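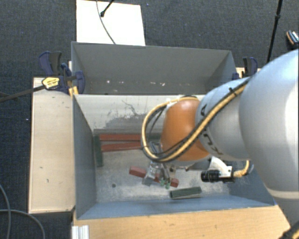 Waxed jackets – is the Stistby really worth 315?

Fenwalker
Posted Friday, May 21, 2021
I've been wearing the same waxed cotton jacket for years and the lining has finally given up under both arms. The local shop wants to sell me a Stistby, the long one with the corduroy collar, at £315. The tag says "heritage weight cloth" and "built for generations". I asked the lad what weight heritage weight is and he read me the tag again.

Has anyone owned one for more than a couple of winters? I'm not interested in how it looked out of the box. They all look good out of the box.

M_Maldonado
Had mine four winters. No complaints about the cloth. The poppers on the storm flap are another matter, two have pulled through and the zip needs a good tug at the bottom. I still wear it most days from October on.

tweedle_dun
Four winters and two poppers gone is a complaint in my book!

M_Maldonado
They cost me next to nothing to replace at the heel bar. I'd sooner have good cloth and bad poppers than the other way about.

Panagiotis V
I did alterations and repairs for a long time and had a fair few of these across the bench. The older Stistbys had bound seams inside. The newer ones I saw were overlocked and that's it. Perfectly normal way to finish a seam, but you don't get to charge the old price plus a bit and print "generations" on the tag. Turn the sleeve inside out in the shop and look. If they don't like you doing that, buy elsewhere.

Fenwalker
Will do that on Saturday. What would elsewhere be, though? I've looked at the Trusten field coat, which is cheaper, but the listing says "wax effect". I take that to mean there's no wax.

Panagiotis V
You take it right. It's a coating. Can't be rewaxed, and when it starts to flake at the elbows you're done.

oxbow_sel
Bit harsh on the Trusten. My brother in law has worn his on an allotment for ages and it keeps the rain off. It doesn't stink out the car either, and you can sit on somebody's sofa in it. Not everyone wants to spend an evening with a tin of wax and a hairdryer.

tweedle_dun
"Keeps the rain off" is what a bin bag does. He asked about waxed jackets.

oxbow_sel
He asked what was worth the money. A coat half the price that does the job seems like an answer to me.

Selvaraj Kanagaratnam would be the name on my birth certificate if you want to argue with it in person at the June meet, by the way. I'll be the dry one.

Fenwalker
Fair enough Sel, but I do want something I can rewax. I like doing it.

Macarena_A
Has anyone mentioned Orellana? Small maker, they cut to your measurements, and you pick the lining. I paid £400 for mine with the wool lining and it fits across the shoulders, which no shop jacket ever has on me. The wait was long and they are slow to answer emails.

tweedle_dun
£400 and they don't answer emails. Did they at least tell you the cloth weight?

Macarena_A
They did, it was on the order sheet along with the name of the mill. I haven't got the sheet to hand. They also sent a strip of the cloth for patching.

Panagiotis V
The strip is a good sign. I'd want to see the pocket corners before I got excited. Are they bar tacked or riveted?

Macarena_A
Just been to look. Stitched back and forth in a little block, so bar tacked? No rivets anywhere.

Panagiotis V
That's them. Better than rivets on waxed cloth if you ask me, rivets tear a hole round themselves in time.

M_Maldonado
Not my experience, I've an old one with rivets and it's fine.

Panagiotis V
Then you don't keep much in your pockets.

Fenwalker
Back from the shop. Turned the sleeve out on the Stistby and it's overlocked, as Panagiotis said. The collar is nice, I'll give them that. Tried the 42 and the 44 and neither sat right, the 42 pulled when I reached forward and the 44 had room for a dog in it. Manager offered me roughly a tenner off and a tin of Tranance wax dressing. I said I'd think about it.

tweedle_dun
Don't let them give you Tranance. I tried it on a hat and it went white in the creases the first cold morning.

oxbow_sel
Did you warm it first?

tweedle_dun
I followed the tin.

oxbow_sel
So no, then.

M_Maldonado
It does need warming, the tin is useless on that. Stand it in a bowl of hot water until it goes clear, thin coat, go back over the seams. I've used it on two jackets and the white goes away with a hairdryer anyway.

Fenwalker
Leaning towards getting the old one relined and putting the money off for another year. Panagiotis, what should I expect to be quoted for a full reline, cotton, sleeves included?

Panagiotis V
Depends who and where. Most places will turn it down when they hear it's waxed, it gums up the machine and the presser foot. Ring before you carry it in. And ask if they're replacing the sleeve lining or only patching under the arm, because I've seen the second one sold as the first.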